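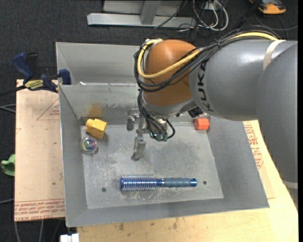

Stores > Presberg > Checklists > Metal bins and small items

Search checklists Enter word or bin number Go

Metal bins, front and back compartment: inspection with comments
Form 148, Presberg room
Date: Tue 16 July
Checked by: Fumiko Ebihara
Second reader: Vasilis Vidmar

Marks: OK = no action. W = watch, look again at next inspection. A = action needed, name is written in the comment.

Part 1. The bins

1.1 Bins stand firm on the base, do not rock when pushed by hand. OK
Pushed from the front and from the left side.

1.2 Front rim and shared rim between the two compartments, no sharp edge. W
I went along the rim with a glove. One place caught the glove a little, on the shared rim, far from the corner. It is not enough to cut skin. Itsuki will file it when he has the fine file back from Rodavgate.

1.3 Rim free of loose material. A
A small whitish scrap was lying on the rim between the compartments, toward the left. Please remove such pieces when you see them, do not wait for the inspection. (Itsuki Ebihara)

1.4 Floor of front bin, condition of surface. W
Many scratches, and places where it is worn whitish. I compared with my notes from November and I think the worn area became larger, but in November I did not measure it, so I can not be sure. From now on we measure the longest worn place with a ruler. I could not feel any scratch with the fingernail.
Comment V. Vidmar: agreed, please put the measure in the same line each time.

1.5 Floor holes are open and have clean edges. OK
There are two small round holes in the floor, the lower left one and the one just right of the brush handle. Keep both open. Please do not cover them with tape, this was done once in the Koyama room and the glue was very difficult to clean.

1.6 Walls, stains and dirt. A
Back wall has a yellowish-brown stain, and dark smudges going to the right from it. I don't know what the stain is. Wipe first with damp cloth and mild soap only. If it stays, write it here and leave it, do not scrape. (Chi-keung Choi)
Comment Chi-keung Choi: I will do it before Thursday. Is it allowed to use the Plindum cleaner?
Comment F. Ebihara: No, only soap. We have no data sheet for Plindum in this room.

1.7 Sloping walls, dents. OK

1.8 Load in one bin not over 70 items. OK
Far below the limit.

Part 2. The items

2.1 Yellow block and red-orange block: no splinters, no cracks, no loose parts. OK
The yellow one has an unusual shape with many angles, so turn it completely when you check it.

2.2 Clear ball: no crack, no chips. OK
Hold it against the window, because a fine crack is hard to see in a clear thing. Themis Kokkinos asked if a scratched ball must be replaced. My answer is no, only a cracked one.

2.3 Blue round hairbrush: handle tight, bristles clean, no hair. W
Handle is tight. Bristles I cleaned with the comb. A brush takes dust faster than the other things, so it should be looked at every week and not only with this form.

2.4 Items are on the item list, with correct storage place. A
The brush is in the list under 158, but the storage place is still written as Koyama. Please correct. (Themis Kokkinos)

Part 3. Open from last time

3.1 Spare gloves, size small: arrived.
3.2 New ruler for the room: not arrived. I ordered again.

Signed: F. Ebihara
Read: V. Vidmar, with one remark at 1.4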